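Zorndale Warns of Fake Delivery Apps Carrying Jutorer Banking Malware

Security firm Zorndale has issued a warning to Android users after identifying 15 apps that carry a banking Trojan known as Jutorer. The apps are presented as parcel trackers, coupon finders and meal planning tools, and were offered through third-party stores and links sent by text message.

According to an advisory released by the company on Friday, Jutorer does not begin its activity at installation. The app works as advertised for several days and then asks the user to approve an update. The update requests access to Android's accessibility services, a set of features intended to help people with disabilities use their phones. Once that access is granted, the malware can read what appears on the screen and record what is typed.
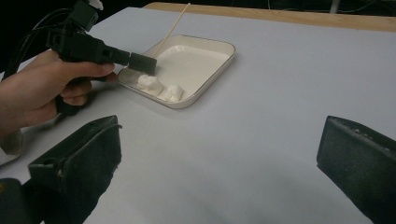
Zorndale said the Trojan contains fake login pages for 53 banking and payment apps. When a user opens one of the targeted apps, Jutorer places its own page on top and collects the account name and password. It can also read incoming text messages, including the one-time codes that many banks use to confirm a transfer.

The company first recorded the malware in February, when it was contained in a single app called Oei Parcel. Later versions were signed with different developer certificates, and Zorndale believes they were prepared by the same group. The advisory does not attribute the activity to any country or known criminal organization.

Predcombe, which operates one of the third-party stores named in the advisory, said it had removed all of the listed apps and suspended the developer accounts involved. The store said its records show 600 downloads of the affected apps. Figures for copies installed through text message links are not available.

Predcombe added that new developer accounts will now be subject to a waiting period of 90 days before they may publish updates that request accessibility permissions. Existing developers will be asked to explain in writing why their apps require such access. The store has not said when it will begin reviewing apps that already hold the permission.
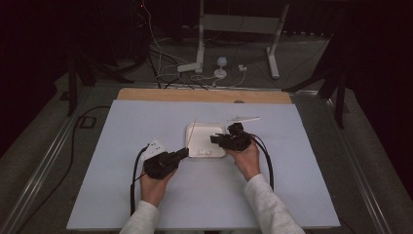
Advice for Users

Zorndale recommends that anyone who has installed one of the listed apps take the following steps:

Disconnect the phone from Wi-Fi and mobile data.

Open the accessibility section in Settings and turn off access for any app that is not recognized.

Remove the app. If the phone does not allow removal, restart it in safe mode and try again.

Change banking passwords from a different device and contact the bank to report possible exposure.

The full list of app names and file signatures is included in the advisory on the Zorndale website. Companies that manage phones for their employees may request the data in a format suitable for import into security software. Zorndale said the list will be updated as further samples are confirmed.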